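4.2 The open day at Steronau

Most of what we know about how strangers react to the kitchen setup comes from one Friday in December, when the Ivside lab in Steronau opened its doors and let people wander in. I had run the table plenty of times for colleagues, but colleagues are polite and already know where to stand. Visitors lean in, ask for the ketchup, and want to know why the arm is taking so long. Figure 3 gives the two outside views of the table and the close view from the wrist.
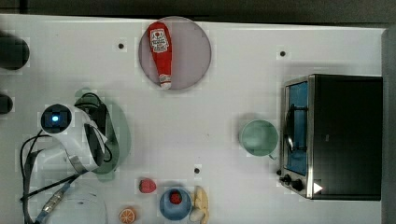
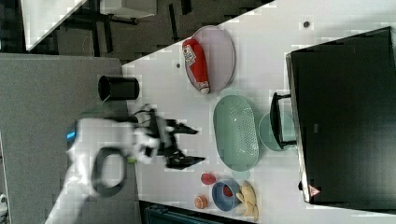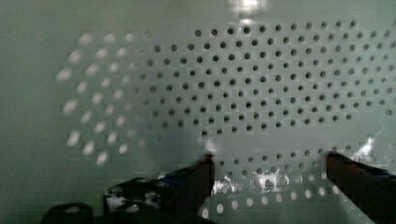 Figure 3. The kitchen table at the Steronau open day. First: the table from overhead. Second: the arm reaching in over the table edge, gripper open. Third: the wrist camera over a perforated surface, with both fingers in view.

4.2.1 How the demonstration ran

We had two kinds of sessions. In the first, I talked people through what the arm was about to try and an operator drove it. In the second, which we called the "quiet" sessions, I kept my mouth shut and let the group work out for themselves what was going on. I was bad at the quiet sessions – I kept answering questions that had been asked of somebody else – and two of them had to be moved over to the first kind when we sorted our notes.

Groups stood along the long side of the table with a screen next to them showing the wrist view. I had expected the screen to be a side attraction. It pulled people away from the arm completely! Once they found it, they watched the fingers there and only glanced up at the real thing when a cup or a plate was being moved. A few visitors told me that the wrist view made the job look much harder than it did from where they were standing, and I think that's fair. From the side you see a basket. From the wrist you get a lot of little holes and a couple of patches of glare, and you have to work out where the rim might be.

4.2.2 What people asked

I wrote questions down on cards between groups, so the wording is mine more than theirs. The most common one by far was whether the arm knew what the food was. Next came speed, and after that the toaster oven (would it cook something?). It would not, and I got used to the groans. Children wanted to swap things around on the table, and we let them, within reach of the arm and with the motion stopped. Those swaps gave us layouts I would never have come up with at my desk.

The logs from the day hold 2052 short clips. We kept roughly 1000 of them for the comparison with the Medrano recordings in Section 5, dropping the ones where the operator was still finding a comfortable starting pose or where a visitor's hand was over the table.

4.2.3 Changes made afterward

For the later visit to Widevthorpe we moved the wrist screen to the far end of the table, so that people looking at it still had the arm in their line of sight. We also printed the order of tasks on a sheet and taped it up, and that cut down on the "what's it doing now?" questions enough that I could get through a quiet session without talking. The speed of the arm was left as it was.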